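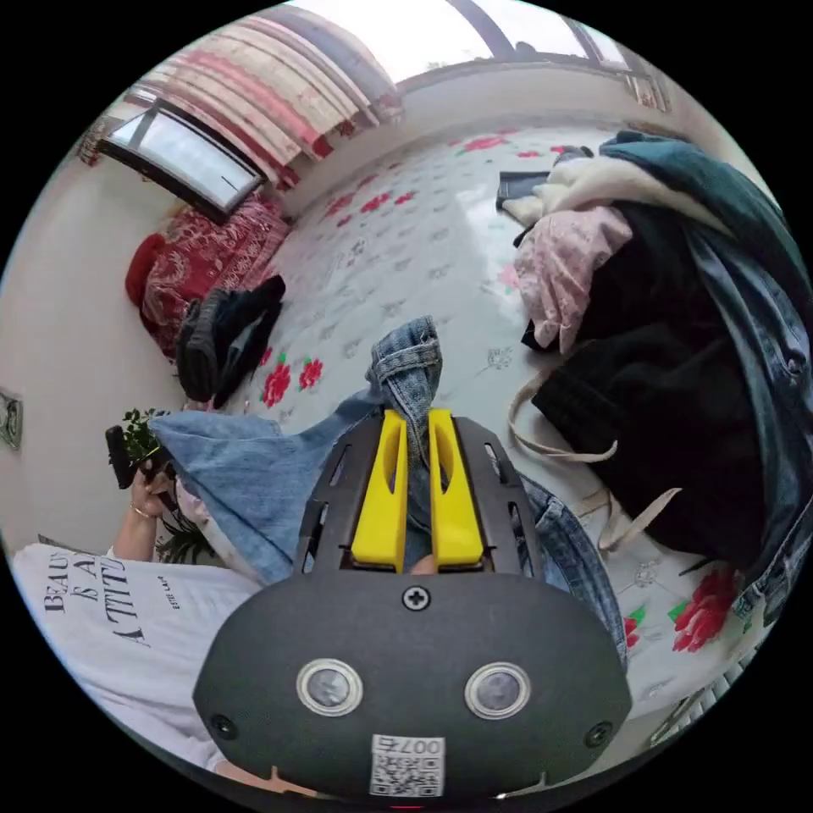

Hola a todos en la Fundación Wedden:

Va el informe de julio sobre los murales y la obra gráfica, un poco más largo que el anterior porque ha habido movimiento (¡por fin!). De las láminas de la serie Zivau llevamos impresas 408 de las 455 previstas. Las que faltan están paradas por el papel: el taller Szénási nos mandó un gramaje más fino del que pedimos y lo hemos devuelto. Me dicen que el bueno llega en unos 30 días, y prefiero esperar a tener una tirada con dos tonos de blanco.

En la sala Skisik ya están colgados los lienzos grandes. El de los peces rojos quedó algo alto para mi gusto, lo bajaremos antes de abrir. La iluminación me tiene más preocupada: con los focos actuales los azules se van al gris, así que he pedido presupuesto para cambiar los de la pared del fondo. Si se sale de lo aprobado os lo consulto antes de firmar nada.

Los talleres de grabado van estupendos, con lista de espera en el de la tarde. Me gustaría abrir 2 grupos más en otoño y para eso necesitaría pasar a esa partida lo que sobró de transporte. ¿Lo veis posible? No hace falta dinero nuevo.

Queda pendiente el catálogo. Los textos están corregidos, pero la portada todavía no me convence y sigo dándole vueltas al color. Os mando la prueba en cuanto la tenga, junto con las facturas del trimestre.

Un abrazo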